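FOR RELEASE: April 4, 2025

Wusora Blog Network Opens Its Doors to New Writers

Wusora, the shared home for small independent blogs, is opening sign-ups to new writers for the first time since it launched with a handful of friends and a borrowed server. We could not be happier to have more people along!

Until now, a blog could only join Wusora if an existing member put its name forward. That got us to 181 blogs, covering everything from bread and bus routes to secondhand bookshops and one very thorough diary of a garden pond. Starting today, anyone who writes a personal blog can apply through the form on our front page, whether they have been posting for a decade or wrote their first entry last night.

"We kept getting these wonderful notes from readers who had a blog of their own and wanted in," said Iida Keskinen, editor at Wusora. "Turning them away felt silly. I read every one of those notes, and I can't wait to read the blogs too."

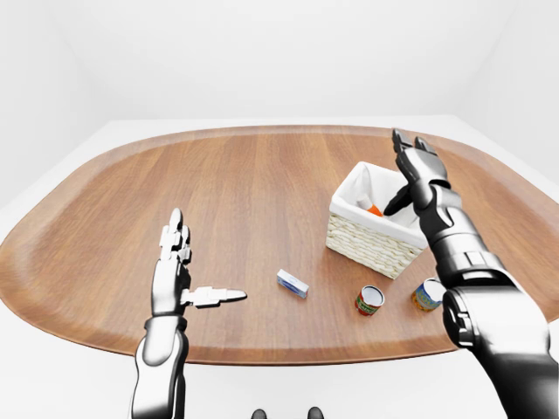 New members get a free page in the Wusora directory, a spot in the weekly reading list, and a comment system that works across all the blogs on the network (so readers only sign in once, at last). They also get a seat at the Long Table, our monthly online chat where bloggers swap drafts, headlines and half-baked ideas. We like to think of it as a big oval wooden table with rounded ends, the kind where you can always pull up one more chair and still hear the person across from you. The first chat for new members is hosted by Châu Doãn, whose blog Ruotsalainen Street has been part of the network from the start.

Posts on Wusora can be any length. The shortest on the network is 7 words and the longest series runs to 300 entries, and both have devoted fans. Writers keep all rights to their work and can leave whenever they like, taking their archive and comments with them.

Applications are read in the order they arrive, and every writer gets a personal reply. We plan to open a second round in September.

About Wusora
Wusora is run by Butow & Caner, a small web publishing studio. Its weekly reading list goes out to 2,000 subscribers.

Press contact: Iida Keskinen, Wusora press desk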